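Hitley open day, Tuesday. Got there late, train trouble, so missed the welcome and most of the coffee. Went straight up to the Mellura group. Chelsea Yeoman was on the stand, talking fast.

Their question: can two arms learn a fiddly job from people steering them, and how few goes do you need?
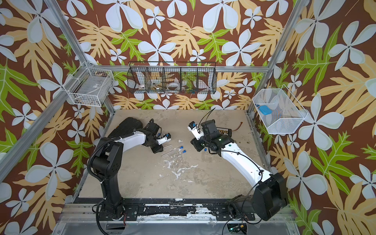 They tried it with 20, 60 and 200 demos per task. Caps and tubes mostly. The jump from 20 to 60 was huge, after that the curve goes nearly flat – I asked twice to be sure.

The bit I liked was the clutter. Every demo starts with the table laid out differently, odd things left lying about. 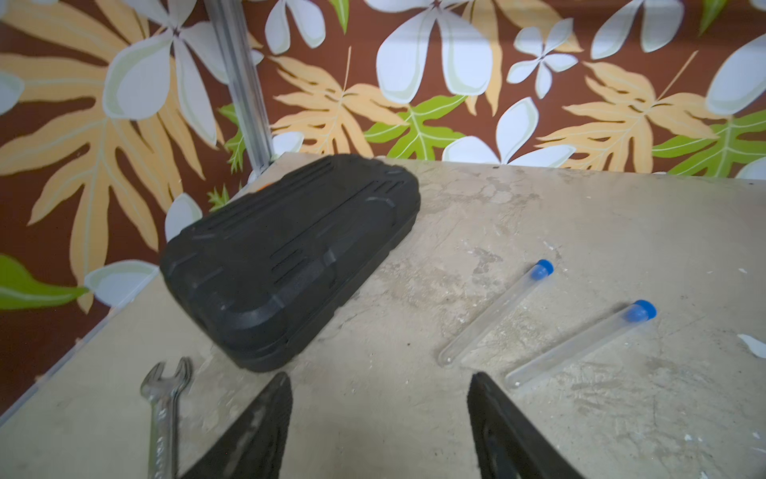 Fatima Ogundipe says the tidy-table version did worse on nearly every test, even tidy ones. Wagner Barbosa less convinced, wants it rerun on a second cell. Fair enough. Wrist views matter more then they expected too.

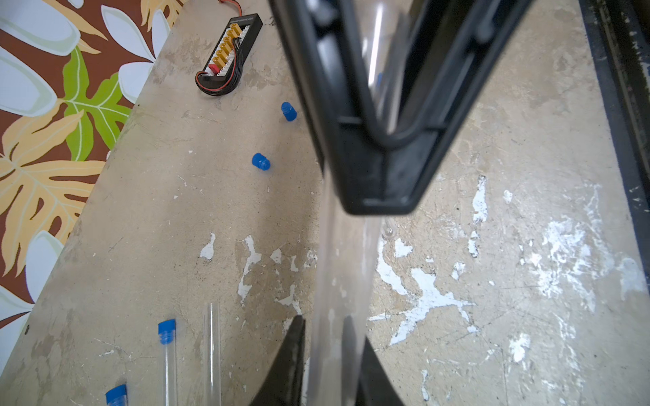 Photo: Mellura group, Hitley

Queue for the demo was over 20 people so I gave up and read the poster. Small print, bad light. Paper due in January.
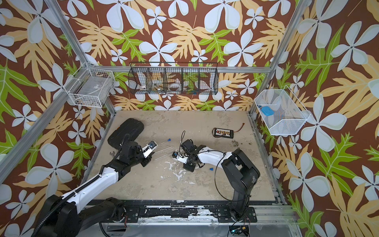

Filed under: Visits, Robotics

Warex talk after lunch, notes to follow when I find my other pen.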